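Verell project -- frequently asked questions

What is Verell?
A method to teach two-handed tasks to a robot from recordings made with hand-held grippers. Lorne Perron started it at Moren.

Do I need a robot to record?
No. A person holds one gripper in each hand and does the task at a table. The robot comes only at training.

How many recordings are enough?
For one object, we had good results with 200. With 300 the gain was small.
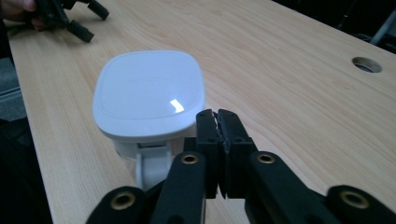
Smooth white plastic was harder for us than wood or cloth, so for such objects we now record 500.

Can I mix tables?
Yes, but please note the table in each file.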